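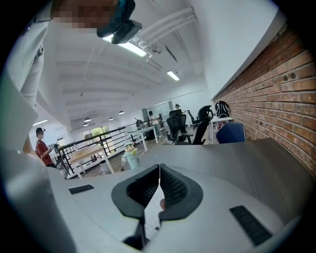 *The open-plan office at Clorby, with its white beamed ceiling and overhead pipes.*

Clorby's second-floor office will keep its exposed ceiling after all. The company told staff in April that it has dropped a plan to cover the beams and pipes with a suspended ceiling, and will spend the money on lighting and sound control instead.

The change follows a review by Zusard, the building services firm hired to look at the floor before the lease is renewed. Kipchumba Were, who led the review, said a lower ceiling would have made the room quieter but would also have put every valve and joint behind panels.

"You would be taking tiles down each time someone needed to get at a pipe," Were said. "In this building that happens a lot. We priced both options, and leaving it open came out cheaper over the life of the lease."

The pipes and conduits will stay white, the same as the ceiling. Brackets will be checked one by one and replaced where the paint has hidden rust or a loose bolt. Zusard expects that part of the work to be finished first, with crews starting at 6 p.m. so the desks can stay in use during the day.

The long fluorescent fixtures will be swapped for LED units that hang at the same height. Staff had complained that some rows of desks were too bright in the morning and others too dim by late afternoon. The new units will be wired in three groups, each with its own dimmer. The dark pendant lamps are staying, with new bulbs - they were popular in the staff survey and cost little to run.

Noise was the other main complaint. Of the 174 people who answered the survey, more than half said phone calls carried too far across the floor. Clorby will fix sound-absorbing panels between the beams, above the desks and along the main walkway. The panels come from Peng and cover 635 square feet in all. They will be white and will sit clear of the pipework.

Guangming Ding, the office manager, said the layout of the desks will not change. Two meeting rooms will close while the wiring is done, and bookings for them have been moved to the floor below. Anyone with a standing weekly booking should check that the new room is large enough.

"People have asked whether they need to pack up their things," Ding said. "They don't, but please clear the tops of the desks before you leave on the nights your row is listed. There will be dust."

The row list is posted by the elevators and will be updated as the work moves across the floor. Questions about access after hours should go to the front desk.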